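Open day at Rundumeck, our visit on Saturday

We came to Rundumeck a little after 2, when the first group was already leaving. Piret Ramanauskas gave us stickers with our names and asked us to keep our bags on the shoulder. Entrance was free, but you must write yourself on a list, and we were numbers 83 and 84.

The house has two floors. Upstairs they talk mostly about sorting and waste, and this was the part my wife Fathima wanted to see. We stayed longest at the tidying table. The wood is light brown and so polished that the ceiling lamps shine in it. The task is small: a crumpled mint-green wrapper on the table, a yellow bucket near the back edge.

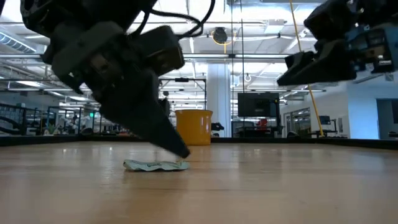

Tanvir Sheikh explained to us that wrappers are more difficult than bottles or cans. A thin paper lies flat, it has folds everywhere, and each time it has a different shape. I had never thought about this, at home I just take it and throw it. Fathima asked if a candy paper goes with paper or with plastic, and he said that it depends on the town.

Downstairs there was coffee and a very good plum cake. The talk by Sharon Urio we missed, the room was full with 32 chairs. The next open day is in October. From the station take bus 141, and do not park in front of the bakery.

Nimal Saha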